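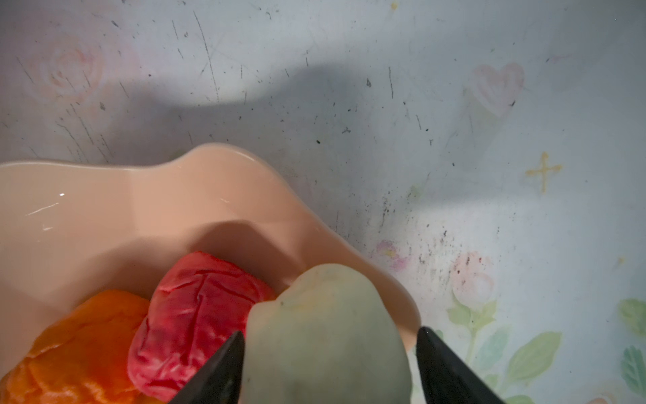
October, notebook of the glaze bench, morning. I opened the kiln at 8:20, when the pyrometer showed 70 degrees, and all the test tiles from batch 435 came out in one piece. The new clear glaze is still giving me pinholes on the thick edges. Liesbeth Van Dijk thinks the bisque was fired too fast, and I am thinking the same, but I want to see it with the slow program before I change the recipe. For the color I am looking for something near to the peach bowl with the wavy rim, glossy like this one, where the light makes a small white spot on the wall near the top. Our tiles are more pink, and the shine is flat.

Recipe is the same as last time, only the red iron went down and I put 2 grams more of the yellow stain per cup. Sieved twice. Lotte Van Acker was asking if the old bucket of Tsikata frit is the same as the new bucket. I do not know. The label is washed off. I made one tile from each and marked them O and N on the back with iron pencil. O is a little bit milky. N is clear, but it ran down and stuck to the shelf, so I must grind this shelf before the next firing.

Scalloped rims: I threw four and cut them with the wire, then pushed them with a wet finger. Two cracked in the drying, both at the lowest point of the wave. Aoife says to cover the rim with plastic for the first night and leave the foot open. I did it the other way around, so this can be the mistake.

For next firing:
Slow bisque, hold 20 minutes at the top.
Tiles with thin, normal and thick glaze, all from N.
Ask Nandi Buthelezi for the good scale, ours jumps when the door closes.
Kiln wash is almost finished, order from Motby.

14:15. Ground the shelf. One corner is chipped now but it still sits flat. Rafferty needs the kiln tomorrow for his planters, so my bisque goes in after him.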